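October, notebook, Pullstead sim bench

Wrist view ablation, second attempt. The first set from last week is thrown out because the lighting seed was fixed across all episodes and I didn't catch it until the plots looked too clean.

Setup for this one: Rebane policy, checkpoint at 2000 steps of fine-tuning, same weights for every condition. 300 episodes per condition in the Demel renderer, clutter layouts drawn from the Jundareo set. Three conditions: wrist view only, side view only, both. Lighting seed now changes with every episode. Checked this by hand on the first few before letting the rest go.

Started the batch at 9:40. Wrist-only finished before lunch. Side-only is slower for reasons I don't understand yet — same scene files, same machine. Will look at the texture loading.

Going through wrist-only failures now. The most common kind is the hand sitting over clutter with the jaws wide and the target mostly behind its own housing. The policy then drifts sideways or closes on air. It rarely backs up to get a better look.

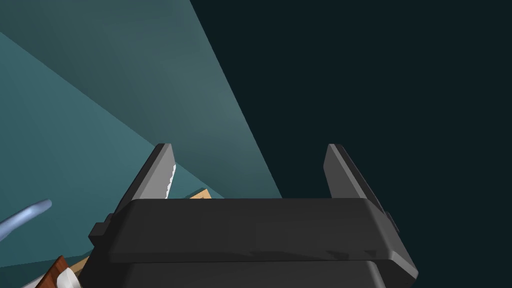
Wrist view, jaws open, nothing held. Small tan object past the base of the left finger, partly behind the housing.

I want a number for this. Wrote a short script that takes the object mask from the simulator, renders it once with the gripper and once without, and stores the ratio as visible fraction. Logged per step. Episode 315 from the old set crashed it (mask was empty, divide by zero), so empty masks are now skipped and written to a separate list.

Next, split the failures by visible fraction at the last step before the fingers start closing. If low visibility explains most of them, the both-views condition should recover those episodes and leave the others alone. If both-views fixes everything evenly, my explanation is wrong and it's probably just extra input helping in general.

To do:
Rerun 200 of the wrist-only layouts with the hand started higher up.
Find out why side-only is slow.
Move the old runs out of the shared folder — please don't plot from them in the meantime.

16:15. Side-only still going. Leaving it overnight, with both-views queued behind it.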